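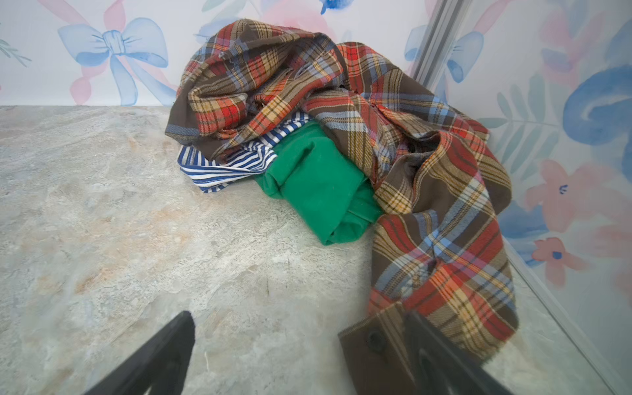

The Cimer software group at Kallwood has released version 4 of its grasp selection module for garments. This thread sets out what has changed and what remains open. (1/8)

The module takes wrist camera images and proposes where a two-finger gripper should close on cloth. Earlier versions scored each point by height alone, so the top of a pile nearly always won, whichever garment it belonged to. (2/8)

Version 4 first divides the image into garments, then scores points within each one. Edges, hems and cuffs now carry their own weight. The work on segmentation was led by Sarahí Ledesma, and the scoring was rewritten by Evaristo Bautista. (3/8)

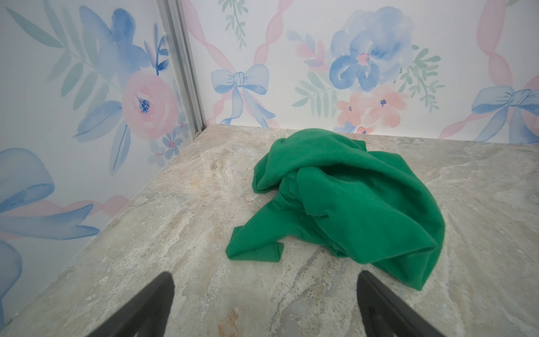

Single garments are handled by the same code path as piles. The planner no longer switches mode when one item is left, and a long-standing fault in which it waited for a second segment has been closed. Our thanks to Araceli Zamudio, who traced it to a default value in the configuration file. (4/8)

The evaluation set holds 582 recorded attempts. Each was replayed against both versions with the same calibration. The planner's time limit remains 20 seconds per proposal, after which it returns its best candidate and writes a warning to the log. (5/8)

Patterned fabric is still the main source of error. Checks and stripes are sometimes split into several segments, and a printed background can add false edges near the base of a wall. We advise users to keep the depth check switched on – it is slower, but it removes most of these cases. (6/8)

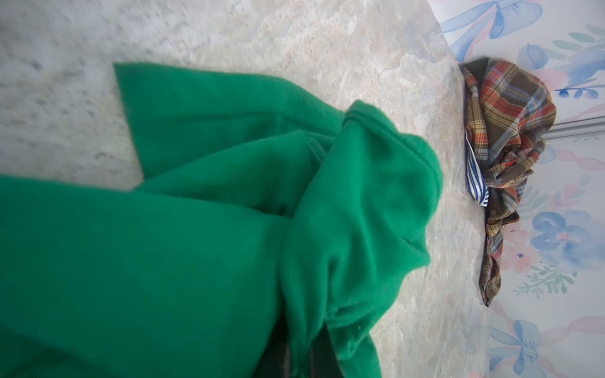
Green fleece in the foreground, with a plaid shirt against the wall.

Where a garment fills much of the wrist view, the module now keeps the last wide view in memory and plans from both. The approach angle is limited to 45 degrees from vertical by default. Sites using the Tovar controller may change this limit in the motion settings; a restart of the planner is needed before it takes effect. (7/8)

Release notes and the migration guide are available to partner sites through the Osach portal. Configuration files from version 3 will load, but the height weighting field is ignored. Questions on perception should be sent to Kirstin Gillies and questions on motion planning to Aurelio Cervantes. The next maintenance release is planned for April. (8/8)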